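Vusport 23 lets photographers cut out hair without losing the afternoon

Sikerix has released Vusport 23, the latest version of its photo editor for people who would like to stop tracing round things by hand. It goes on sale this Thursday for Windows and Mac.

The main addition is Edge Memory, which watches how a user corrects one mask and applies the same judgement to the next. A shop with 200 product shots can fix the first few and leave the software to get on with it. Fine hair, glass and the gaps in bicycle wheels are all handled better than in the last version, which had a habit of treating spokes as a matter of opinion. 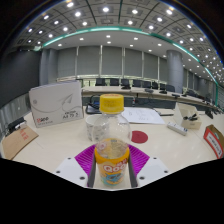
Clear plastic bottle with a yellow cap and an orange Qoo label.

Masks can now be named, grouped and copied between files. The undo history has grown to 1000 steps, a figure requested by several customers who did not wish to discuss why. Sikerix also closed 639 reported faults during development, among them the one that turned the cursor into a very small hand and kept it there.

The Bovmont plug-in for batch resizing works with the new version straight away. Support for Unnithan colour profiles follows in August.

Owners of Vusport 22 can upgrade free of charge. Owners of anything older will be asked to pay, politely, each time they open the program.

ENDS

Review copies and screenshots are available from the Sikerix press office.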